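Barent tagging appeal: a second adjournment and not much to show for it

Those of us who went along to the August hearing hoping for a decision came away with another adjournment. The tribunal heard a little under two hours of argument on the monitoring contract, asked both sides for more paper, and rose before lunch. No new date has been fixed. I was told "soon" by a clerk, and I have stopped writing that word down.

For readers who have joined the list lately, the dispute is over electronic tags fitted to people on bail. Barent supplies them. Iltex runs the software that decides when an alert goes to the police. Hodoroagă, the appellant, was taken back into custody after the system said he had left his address at night. He says he was asleep. His lawyers asked for the raw location records, and were given a summary. They asked again and were given a longer summary.

The company's case is that the summary is the record. I have read the relevant paragraph several times and I still can't follow it. Either the tag sends readings that are stored somewhere, in which case they can be printed out, or it doesn't, in which case one would like to know what a man was locked up on. Counsel for Iltex said the full data would be "unhelpful without context". It might be. The people best placed to judge that are the ones who have been asking to see it.

Shalini Bhardwaj, for the appellant, kept to one narrow point and was right to. She said that 791 alerts had been raised under the contract in the period covered by the disclosure, and that the bundle shows 70 of them being checked by a person before the police were called. The other side did not dispute either number. They said the remainder had been "validated by process". Pressed on what the process was, they offered to write in.

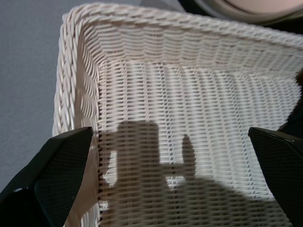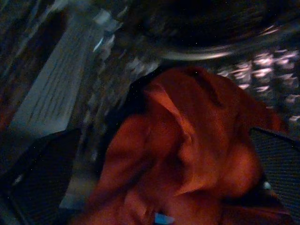

Page last changed: August, 4.15 pm

We should be careful about how much to read into this. A low rate of checking does not prove that any one alert was wrong, and the tribunal said as much. It is also possible that the checks were made and badly logged, though I would expect a firm that had made them to be quicker to say so. What the figures do show is that the assurance given when the contract was signed, that every alert would be looked at by trained staff, can't be squared with the firm's own paperwork.

There was also a short and bad-tempered exchange about Datix, the outside reviewer brought in last year. Its report has been described in public as giving the system a clean bill of health. The copy in the bundle runs to some 700 pages, most of them appendices, and the review covers the battery life of the tags and the strength of the strap. It does not look at whether the alerts are accurate. The chair asked whether anybody had told the appellant's side this before they were sent a copy, and did not get a straight answer.

Both sides now have to file further statements. Barent must explain where readings are kept and for how long, and Iltex must set out what "validated by process" means in words the tribunal can follow. The appellant stays on bail in the meantime, on a curfew checked by phone call, which seems to have caused no trouble to anyone.

I would not cancel any plans for the next hearing. Two adjournments have already been granted at the firms' request, both for documents they said were nearly ready, and I see no sign yet that a third would be refused. If you want a seat, the public benches fill from the back and the door opens at half past nine. Written notes of the August session can be had by replying to this newsletter.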